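## Trying out the fingertips before you record anything

I've swapped tips on these hand-held grippers more times than I'd like, so please do this part before you fiddle with the Ondard controller settings. You'll want both grippers, left and right, and a handful of small stuff. I use jewelry and hair clips because they're slippery and awkward and I always have them lying around!

1. Plug in both grippers and wait for the Ondard app to list them.
2. Squeeze each trigger all the way, 5 times, and let go slowly. The opening readout should come back to the same number (mine drifts a little – under 2 is fine).
3. Pick one small hard thing. Close on it gently and lift it a couple of inches.
4. Hold it for 3 seconds, then put it down and try it from the other side.
5. Now do beads. Go in low, with the fingers well open, and close on one strand.

**Note:** Work on soft fabric first. A bed is great, as the tips can press in a bit and get under things.

**Caution:** Don't push the force limit past 700 with the Sperling pads on. They'll peel at the corners, and then you're gluing.

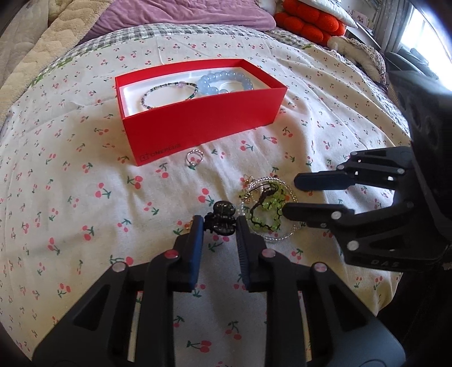 Hellwood wrote back that the ridged pads did better for them on clips, but kept catching on elastic cord, so they go back to smooth ones for bracelets. I haven't seen much catching myself – maybe I close slower?

6. Save your readings under the name of the pad set, then swap pads and go again from step 2.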